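Wiping Down a White Table (and Keeping It That Way)

I love a white tabletop. I love it in the morning when the light comes in, and I love it a little less by suppertime, when every pencil smudge and coffee ring in the house has found its way onto it. Mine is a plain one from Soswood that I bought used for $79, and after five years of work, crafts and the occasional pizza it still looks pretty close to new. People ask what I use on it, so let me just write it all down!

Start dry. I used to go straight in with a wet cloth and all I did was turn dust into gray paste. Now I run a dry microfiber over the whole top first, long strokes, all in one direction, and shake it out the back door.

Then warm water with one drop of dish soap. One! I know it looks stingy. More than that and you get a film, and the film grabs dirt, and you're back at it by dinner. Wring the cloth until it barely feels damp, wipe, and go over it again with plain water. Dry it with an old pillowcase (they leave less lint than any towel I own).

Pencil and scuffs: a regular white eraser, the school kind. Try it before you reach for anything stronger. For ink I dab rubbing alcohol on a cotton ball and work from the outside of the mark in, after testing it on the underside of the table. I ruined the shine on a corner with one of those melamine sponges from Plarkstead, so those stay under the sink for the bathtub now.

Dark rubber is the sneaky one. Little black feet on lamps and gadgets can leave a shadow on a white surface if they sit in one place for months. I move things over a hand's width whenever I clean, and I put felt dots under anything heavy. A pack of felt dots lasts me forever.

Don't forget the wall, either. Off-white paint next to a white table shows every elbow. Same damp cloth, hardly any pressure, and start at the bottom so drips don't leave streaks on dry paint.

Last thing: clear a patch in the middle and keep it clear. Everything else can crowd up along the edges, but I want one open spot where I can set something down without moving a pile first.
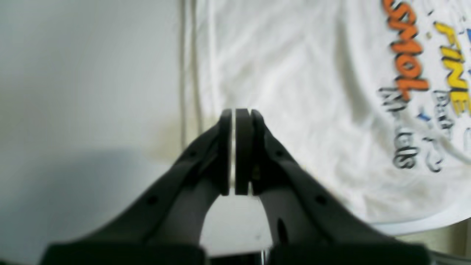
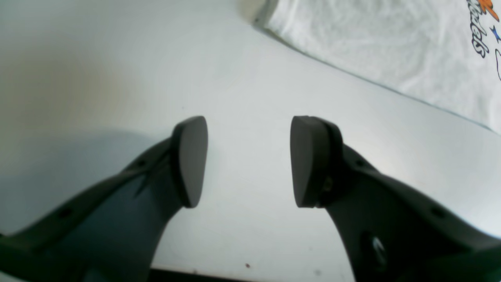 Dark gray and black up against all that pale. Dust the dark stuff too while you have the cloth out!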